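Kitchen Table Notes — the swap shelf, the soup night, and what to bring in April

Quick one this time, I'm typing between the school run and the dentist. Main news is the seed swap. It's back at Ivcombe Hall, same side room as last year, doors at 10 in the morning and we have to be out by one. Free to get in. Bring seeds if you have them, come anyway if you don't.

What we have plenty of — tomatoes, every kind. Zinnias. Lettuce. Somebody left us a bag with 500 sweet pea seeds in it so please take some, take lots. What we're short on: beans for drying, winter squash, anything from the onion family, and herbs that aren't basil. If you saved leeks last fall you are my favorite person.

Envelopes. Write the name AND the year on them. Last spring I took home one marked "good ones" and grew a whole row of something I still can't name. Tasted like a radish, sort of. Pencil is better than gel pen, which smears the second your hands are damp.
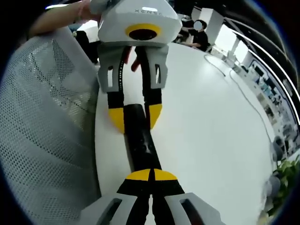

Old seed is fine too, just say so on the packet. Parsnips and onions go off fast, I wouldn't bother past the first year or so. Tomatoes keep for ages. If you're not sure, do the paper towel test: put ten on a damp towel, fold it up, stick it in a bag somewhere warm, look again in a week. If half of them sprout, sow thick and you'll be OK. Beans can rot in there if the towel is too wet so wring it out first.

Sakda Ongart is doing his talk on starting peppers indoors, at 11. He goes through heat mats, when to pot up, why yours get leggy (not enough light, I already asked). He's bringing Hamada seedlings from his own saved line, a small thin-walled frying pepper, very good with just salt. Three per household please. They went in minutes last time and there was some grumbling.

Soup after. I'm making the lentil one and a plain potato and leek for the kids. Bring your own bowl and spoon, we ran out of both. Bread is covered. Still need butter and someone with a big ladle, mine has dissapeared.

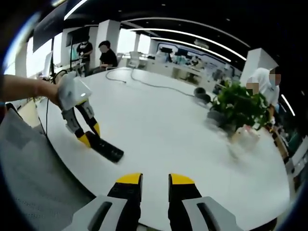 Potting mix order — last call. We go in together on the 200 liter deal from Gratard and it only works if everybody pays up front. Cash in an envelope with your name on it, through my mail slot is fine. Pickup is from my driveway, bring a wheelbarrow or a strong teenager. I can't store it past the end of April, the garage is full of my brother's Veleo bike and all the boxes that go with it.

Slugs. Yes, already. A few of you wrote to ask about beer traps. They do work but you have to empty them and it's disgusting. I've gone back to a board laid flat on the soil overnight, then flip it in the morning and pick. Takes two minutes. Copper tape did nothing for me, maybe yours is better.

Leftover seeds from the swap go in the box on the library shelf, next to the puzzles. Help yourself any time they're open.

Corection from last time: the frost cloth goes ON at dusk and OFF in the morning, I had it backwards. Sorry to whoever's peas those were. Dentist now. See you at the hall.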